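スケデリックス、家庭内作業データ収集の実施基準「ニメル指針」第2版を公開
手持ち式グリッパーの取り扱い、居住者の同意、記録の削除手順を改訂

2月

家事支援ロボット向けの作業データを扱うスケデリックス(Skedelix)は、一般家庭で手持ち式グリッパーを使って作業を記録する際の実施基準「ニメル(Nimel)指針」の第2版を公開しました。初版の公開後に協力家庭と作業者から寄せられた342件の意見をもとに、11の条項のうち5つを改めています。改訂後の基準は、公開と同時に当社のすべての収集作業に適用されます。

改訂の背景

衣類をたたむ、しわを伸ばす、棚に戻すといった作業の記録は、実験室よりも実際の住居で行われることが増えています。住居での収集には、工場や研究施設を前提とした既存の安全手順がそのまま当てはまりません。作業場所は寝室や居間であり、家具の配置も明るさも家ごとに異なります。私物が記録に残ることも避けられません。

初版では機器の点検と作業者の安全を中心に定めていましたが、運用のなかで、同意の範囲があいまいである、作業を中断する条件が作業者によって違う、という指摘が続きました。第2版はこの2点を主な改訂の対象としています。

主な変更点

第2条(機器の識別)
収集に使うグリッパーには、1台ごとに番号と読み取り用コードを記したラベルを、使用中も見える位置に貼付します。両手で作業する場合は、左右それぞれの番号を作業開始前に記録票へ記入します。ラベルが汚れて読めなくなった機器は、貼り替えが済むまで使用できません。

第4条(作業場所の準備)
ベッドや床の上で衣類を扱う場合、作業者は始める前に、衣類を広げる範囲と両腕が動く範囲を確認します。扇風機などの家電や電源コードがその範囲に入るときは、居住者の了解を得て移動します。室内を片づけて見栄えを整える必要はありません。普段の状態を保つことを原則とし、移動した物は作業後に元の位置へ戻します。

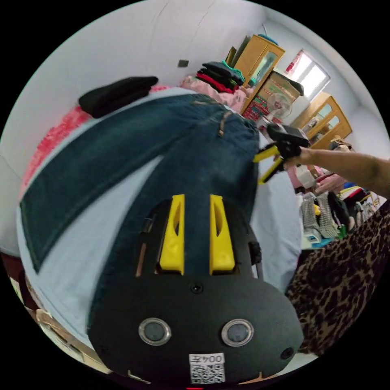

第6条(同意の範囲)
同意書は部屋ごとに分けて取得します。寝室での収集に同意した家庭であっても、隣の部屋の記録には別の同意が必要です。同居する家族がいる場合は、成人全員の署名を求めます。書面のほかに口頭での説明も行い、説明した担当者の氏名を残します。

第7条(中断の条件)
居住者が中断を求めたときは、理由を問わず直ちに作業を止めます。作業者が手首や指に痛みを感じたとき、グリッパーの指部に欠けや緩みを見つけたときも同様とします。中断した回の記録は、居住者が残すことを認めた場合に限り保存します。

第9条(記録の確認と削除)
郵便物、書類、写真、薬の容器の文字が判読できる記録は、該当箇所を処理するまで学習用データに加えません。協力家庭は収集後いつでも削除を請求でき、当社は請求を受けた記録の削除を終えた時点で、書面により通知します。

策定にあたって

指針の改訂は、スケデリックスの運用基準担当であるカラボ・モコエナがとりまとめ、機器の点検項目についてはデュ・プレシ(Du Plessis)の技術部門が協力しました。

モコエナは次のように述べています。「初版は機器を扱う側の視点で書かれていました。協力家庭からの意見の多くは、どの部屋までが対象なのか、途中でやめてもよいのかという基本的な質問でした。第2版では、その答えを条文のなかに書いています」

デュ・プレシの技術部門で点検項目を担当したシリーン・ケカナは、「衣類の作業では、厚い生地を繰り返しつかむことで指部の根元に負荷がかかります。目視だけだった始業前点検に、指部を開閉して引っかかりを確かめる項目を加えました」と説明しています。

適用と移行

新たに始まる収集には第2版を適用します。初版のもとで取得した同意書は、対象となる部屋が明記されているものに限り引き続き有効です。明記のないものについては、次回の訪問時に取り直します。作業者は第2版の講習を修了するまで、単独で家庭を訪問することはできません。講習は座学と実技に分かれ、実技ではズボン、上着、タオルの3種類を使って、作業前の確認から中断時の対応までを通して行います。

指針の本文、同意書のひな型、始業前点検の記録票は、当社ウェブサイトから無償で入手できます。他の事業者や研究機関が自らの手順に合わせて改変し、利用することも認めています。改変した場合は、元にした版の番号を記載してください。

本件に関するお問い合わせ
スケデリックス 広報担当 リアン・ズワネ
受付時間 午前10時から午後4時まで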